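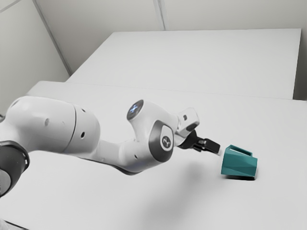

Simulation Platz 3: Greifer kurz vor dem türkisen Becher

Hallo zusammen,

danke Fatima, dass du das mal so offen geschrieben hast. Ich zitiere dich einfach und schreibe drunter.

Fatima Dlamini schrieb am 2019-06-10:
> Ab September soll der Arm bei uns in der Spülküche in Brendlow
> die Becher sortieren. Mich fragen jetzt alle in der Schicht, was
> dann aus Platz 3 wird, und ich kann nichts dazu sagen. Wer
> bringt dem Ding eigentlich bei, wie man einen Becher anfasst?
> Und wer steht daneben, wenn er einen fallen lässt?

Zur ersten Frage: im Moment ich, zusammen mit den Leuten von Grillimley, und zwar erst mal komplett am Rechner. Vom Becher haben wir inzwischen 3254 Durchläufe gerechnet, in allen möglichen Lagen. Stehend ist langweilig, spannend wird es, wenn er auf der Seite liegt und der Henkel irgendwohin zeigt (Kekon will das im Abnahmetest unbedingt drin haben, und da haben sie ja recht — bei euch kommt doch kaum ein Becher ordentlich stehend aus dem Korb!).

Zur zweiten: Daneben steht jemand von euch, so ist es geplant. Der Platz fällt also nicht weg, aber die Arbeit wird eine andere, weniger Greifen, mehr Gucken und Eingreifen. Ob das angenehmer ist, weiß ich nicht. Mir hat in Zoëga eine Kollegin gesagt, ihr Handgelenk sei dankbar, aber die Schicht komme ihr doppelt so lang vor. Deshalb fände ich es gut, wenn ihr alle 25 Minuten wechselt und nicht erst zur Pause. Steht so noch nirgends, müsste in die Betriebsvereinbarung.

Schickt mir bitte noch, welche Becher euch am meisten ärgern, gern auch die mit den kaputten Henkeln. Die baue ich dann nach.

Viele Grüße
Kaj Vestergaard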